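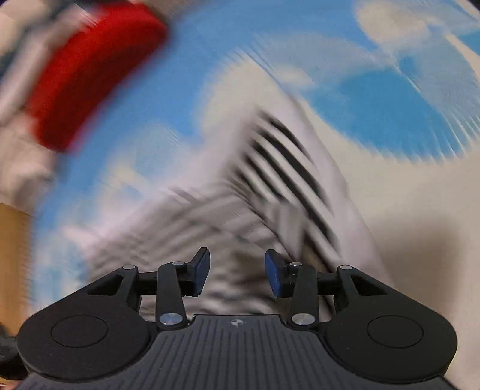
Figure 1. Hand-held gripper with the fingers open, sky-and-clouds fabric behind.

What we wanted to fix

So our group got the data collection rules as our topic, and I'll admit I wasn't thrilled at first (everybody wants to train the policy!). Then I spent a Monday sorting clips and changed my mind fast. Some of them were great. Others looked like Figure 1, where the fabric smears into arcs and you can't tell what the striped thing is. Is it a sock? A folded cloth? I still don't know, and I don't see how a model would either.

The project is called Romari, and the whole rulebook fits on 2 pages. Bernardo Tavares and I wrote the first draft in May and fought over pretty much every line.

The rules we kept

Turn the wrist slowly. Blur from rotation was our biggest headache, way worse than blur from walking, so this one went to the top.

Start and finish every clip with the fingers open and both pads in view. It makes trimming so much easier.

Put the object's name in the log before recording, never later from memory. I broke this one myself and had to toss a whole afternoon of clips.

Don't delete a bad clip. Tag it "blur" and leave it alone. Bernardo wanted them gone, I wanted them kept, and we ended up with a separate folder that we both kind of like now.

Take 3 tries at each object, then move on, even if they all went badly.

How the checking went

We had 1,000 clips by the end, and there was no way the two of us could watch them all, so we pulled 100 at random and each graded them alone before comparing notes. We mostly disagreed on "a little blurry." Our rule now is that if you can't make out the edge of the object when the fingers start to close, it gets the tag. That's still a judgment call, and I'd like to swap it for an actual sharpness score next semester if Bernardo's script ever runs on my laptop.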